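Hand-held grippers for a small teaching lab: buy two or save for an arm?

Posted in January by Sulastri Pattinasarany

We have roughly 800 pounds to spend at Losonow, our after-hours robotics club, and I'm so excited I can hardly sit still. Do we get a pair of hand-held grippers now, or put the money towards a proper arm? We mostly want to practise picking up cups and plates.

Melur Sumampouw

Get the pair! You'll be recording on the first evening, and people love having a go. Keep 30 back for printed marker cubes and spare finger tips, as the tips are what we replace most. Budget for a phone mount too, I forgot ours and had to order it separately.

Dadberg

arm. you'll want one in the end

Liem

I'm with Melur. We spent 3 months saving for an arm and could have been learning all that time. Two people can work at one table, and a cup is a lovely first object.
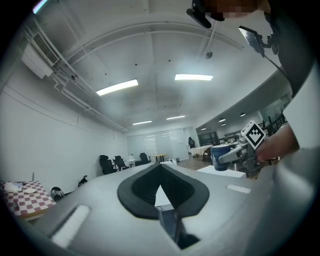

Filed under: Equipment and budgets

Marker cube on top, dark blue cup in the fingers. Put the cube down as its own line in your budget, it's easy to miss!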